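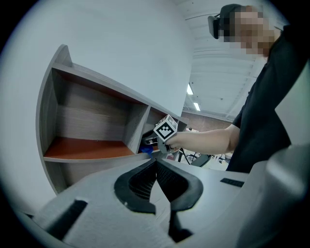

Elin Jarman has been sorting out other people's desks for years and talks fast, so this is mostly her, with gaps where I couldn't keep up.

First question, why start with the shelf. "It's where the junk goes. Always. You've got a drawer, a bin, a whole desktop, and people still shove it in the shelf." She likes the curved unit though, the one from Brison. Grey woodgrain, rounded at the side. "It's the nicest piece in the room. Took two of us to get it on the wall and I wouldn't move it now."

The curve is the catch. Things slide to the back of a compartment and stay there. Her rule — take it all out before you decide on anything. "Don't stand there holding a box and thinking. Put it down somewhere else. Think later."

Somewhere else, at her place, is whatever's closest. Stools, the chair, the floor if she's desparate.
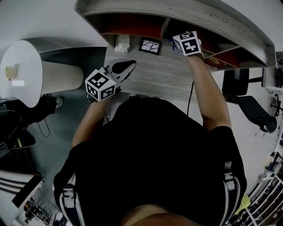
The desk and the curved shelf, grey woodgrain on both.

And the colour inside? The red-orange backing splits people. Dayana Escobar, who shares the office, wanted it painted over. Elin said no. "You can see what's in there against it. A white thing on a grey shelf, you'd walk right past."

Cost — she paid $400 for the shelf, second-hand, and still thinks that's steep. The desk came later. Matching the grain took her untill August. "Close enough. Don't look at it in sunlight."

Cables? Long sigh. "Cables are last. Cables are another day." She has a box of about 40 ties somewhere and hasn't opened it.

What stays on the desk at the end, I asked. "Something to write with. Something nice to look at, a tile, whatever you like. Dayana would say a plant, but she's not the one watering it."

She had to go then, had another desk to get to across town.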